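About Wultgate

Wultgate writes software for robot arms. We don't build the arms, we don't sell them, and we would be poor company for anyone who wanted to talk about gearboxes. What we make is the part in between: the code that takes a request such as "put the cucumber on the plate" and turns it into a path that seven or so motors can agree on.

We started in a rented room above a bakery in Flultville, with one desk and a motion planner that could reach any point in space except the ones customers asked for. The planner has improved. The desk came with us when we moved to the old printing works on Canal Street, and it still leans.

What we make

Our main product is Istaver, a planning and simulation toolkit. You describe the arm, the gripper and the things it has to handle, and Istaver works out how to get there without hitting anything you would have to pay for. It also keeps a record of every decision it made on the way, so that when a plan looks strange you can find out who to blame. Usually it's whoever set the joint limits.

The second product is Domański, our grasp scoring module. It took its name from the street where the first version was written, and we have been explaining how to type the ń ever since. Domański looks at an object's shape and ranks the ways a two-fingered gripper might take hold of it. Early releases had great confidence and a fondness for picking things up by the stem.
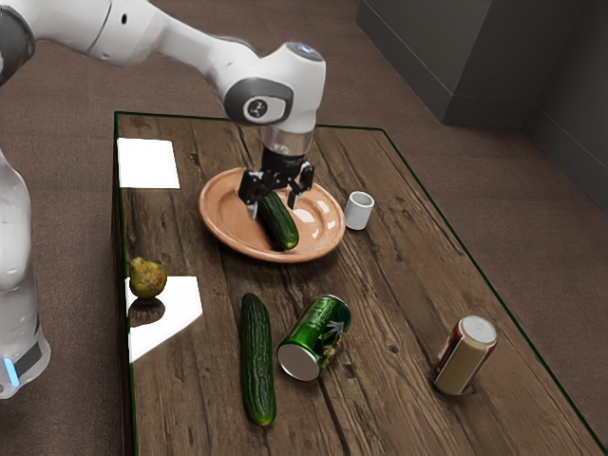 Grasp planning gets most of our working hours. Boxes are easy, and the field has been very good at boxes for a long time. Produce is where planners go to be humbled: a cucumber is long, bumpy and never quite straight, and once it is lying diagonally on a plate with a raised rim, the fingers have to come down on either side of it while staying clear of the dish. Domański scores each candidate angle, Istaver checks whether the arm can get its wrist there, and the two of them argue until one of the plans survives. We let them have 900 milliseconds for this. After that we start to feel awkward.

How we test

Every change to the planner runs against our tabletop suite overnight. The suite holds 154 layouts, most of them built from groceries and tableware, and each one is run from 30 starting poses. If a change makes the arm slower, clumsier or more adventurous, the build fails and a red square appears on the monitor by the kitchen. The red square has ended several lunches early.

We test in simulation first for the usual reasons, plus one of our own: a simulated glass tabletop costs nothing to replace. Reflections are part of the work too. Perception code will happily find a second pear in a shiny surface if you let it, and for most of one October ours did.

Layouts are also checked from more than one viewpoint. A can lying on its side is an easy thing to recognize from across the table and a puzzling silver circle from one end, and our pose estimator needs to hold the same opinion in both cases.

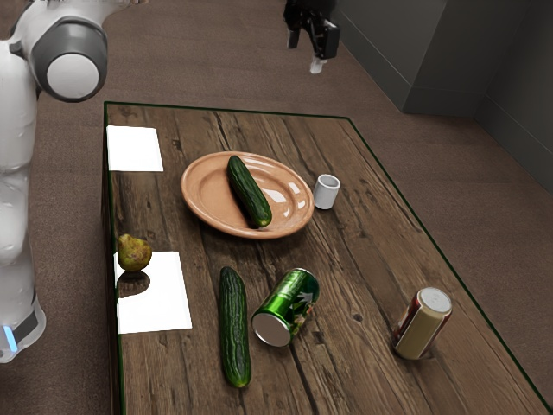 Who we work with

Our customers are mostly small: packing lines, kitchen equipment makers, a few university labs with more arms than programmers. We like projects where the objects are awkward and the person in charge is willing to tell us so up front. We're less useful if you need a thousand identical brackets moved from left to right. There are fine products for that, and they cost less than we do.

Istaver is licensed by the seat, with a free version for teaching. The free version has the full planner and 12 of the test layouts. Support comes from the people who wrote the code, which keeps the answers short and the apologies sincere.

Working here

We are a small team and hire slowly -- generally one person at a time, and generally someone who has already sent us a bug report. If you have opinions about collision checking and can explain them to a person who doesn't, write to us. Attach a log if you have one. The longest we've received was 400 pages, and we did read it.

Visitors are welcome in the afternoon, between two and five. Ring the lower bell. The upper one belongs to the dentist.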